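Home | Style | Travel | Home Life | Subscribe

The Slow Sunday Bathroom

Print this article | E-mail to a friend

I turned 50 in February and my sister asked what I wanted. A quiet bathroom, I told her – one with a door that shuts and no teenagers banging on it. She laughed and bought me a candle.

So I made my own. I cleared out the cabinet under the sink and found 7 half-used lotions, a travel kit from our old place on Mellano Street and a hair clip I'd blamed my daughter for losing. Out it all went! (Okay, I kept the clip.) Then I moved the hamper to the hall, which my husband still complains about.

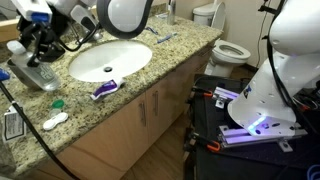

A white oval sink set in speckled granite.

I'd been saving for new counters for two years, and then I priced them at Pillai and came home and bought towels. Good ones, thick as a rug. I hang them on the back of the door now and get in the tub at nine at night with a library book, and I don't come out until the water's cold. My family has learned to use the other bathroom – mostly.

Comments (2)

Dewanti Rondonuwu: Which towels?? Mine go stiff after a month.

tubtime56: Skip the fabric softener, Dewanti. Vinegar in the rinse!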